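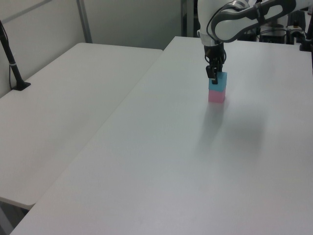
2 min read

Portable Fire Extinguisher Check, Huneck Building, Ground Floor
Inspector: Selorm Kpodo
Date: 2026-04-24
Previous check: December

1. Mounting height and bracket. Pass. Bracket at the east stair has one replacement screw, correct length.

2. Access. Fail at unit 12. Pallets stacked in front of the cabinet. Moved during the visit. Floor marking to be repainted.

3. Pressure gauge in green band. Pass, except unit 2, needle on the lower line. Tagged and removed; spare fitted from stores.
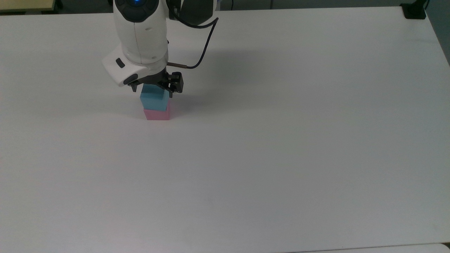 4. Pin and tamper seal. Pass. Seal on the loading door unit is brittle and should be changed at the next service.

5. Hose and nozzle. Pass. Dust in one horn, wiped out.

6. Label legible, facing outward. Comment: serial ending 952 is turned to the wall. Rotated.

7. Service tag signed. Fail at the Larari storeroom. Tag has initials but no month. Volker Dreßler to confirm against the contractor's sheet.
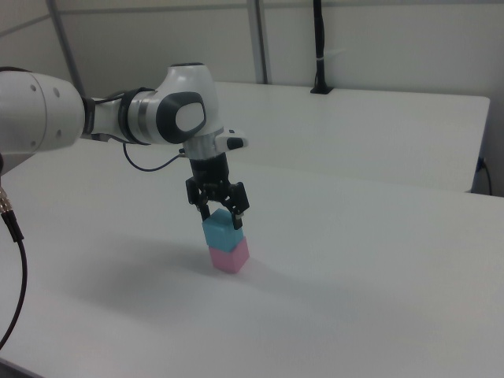
8. Location sign visible from the aisle. Pass. The sign by the paint store is faded but readable.

9. Register matches floor plan. Open. Plan still shows a unit at the old Horrocks office, removed when the wall came down.

Follow-up: items 2, 3, 7 and 9. Copy to Decha Kamolrat.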